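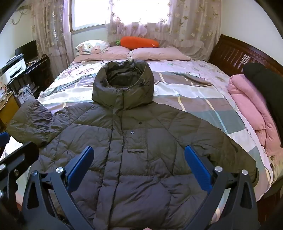
The jacket laid flat, face up, with the hood at the top and the gripper open over the lower half.

How to record a jacket folding task for the club project

This page is for new members of the Brimholm robotics club who will record at home with the hand-held gripper. Solange Figueiredo wrote the first version in November and I have added the parts where people had the most questions. Please read it to the end before you start.

What you need

– the hand-held gripper, fully charged, with a clean memory card
– one jacket with a hood and long sleeves
– a bed or a big table

Our goal for the term is 200 good recordings, and each member is asked for 8. A good recording takes less than 80 seconds. If you need more time, practice the fold with your bare hands first.

Step 1. Prepare the jacket

Close the front completely. Put the jacket on its back and pull the sleeves away from the body. Small creases are fine, and you do not need to make the sleeves perfectly straight. The hood should be at the side farthest from you.

A patterned bed cover is allowed. Last year we asked for plain covers only, but the model we trained on them was confused by everything else.

Step 2. Start in the same position

Hold the gripper open above the lower half of the jacket, with the zipper line between the two fingers. Stay there for two seconds and then begin. Lucimara Portela cuts the recordings, and she looks for this pause to find the start.

Step 3. Make the folds

Bring the sleeves to the middle, first one and then the other. Then fold the body up toward the collar. Take the fabric by a seam when you can. A padded section is thick and slides out from the pads very easily, so close the fingers slowly and lift only after they are closed.

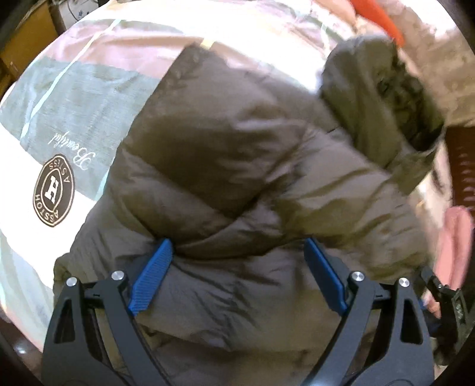

A deep fold across the middle of a puffer jacket, between the ends of the blue pads.

When you reach a fold like this one, do not press it with the fingertips. Open the gripper wide, go down on both sides of the fabric, and close.

Step 4. If something goes wrong

If the jacket falls or turns over, continue for a few seconds and try to correct it. We keep these recordings too – they go to a separate folder called "recovery". Stop only if you lose the grip three times in a row.

Step 5. Name and upload

Use your initials, the word jacket and the number of the try. Upload to the Daza folder before 18:00 on the day of recording, then write the number of tries in the club notebook. Do not delete the card until Lucimara confirms that she has the files.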